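Mekar Bench Practice Kit

A set of rules and ready-made task layouts for anyone running a small arm on a tabletop, put together by Marin Ionescu and the Mernora bench group. We love this kit! It takes the good habits people usually pick up the hard way and puts them on 20 short cards you can keep next to the controller.

What's in it
Task cards, 20
Sign-off log, 142 pages
Layout files for simulation

The speed card is my favorite. First approach to any upright part is made at 100 mm per second or less, fingers level, with a stop before contact – and you run it in simulation before you run it on the bench. 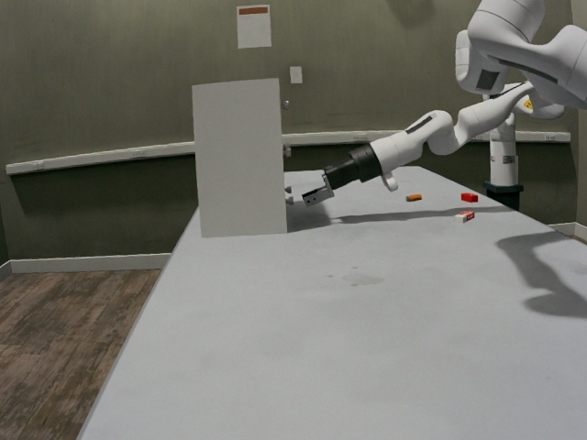 Keep loose blocks out of the return path too, and write down where each one starts. Five clean runs in a row and the layout can be signed off. The April revision adds a page on reset order, and it's a good one.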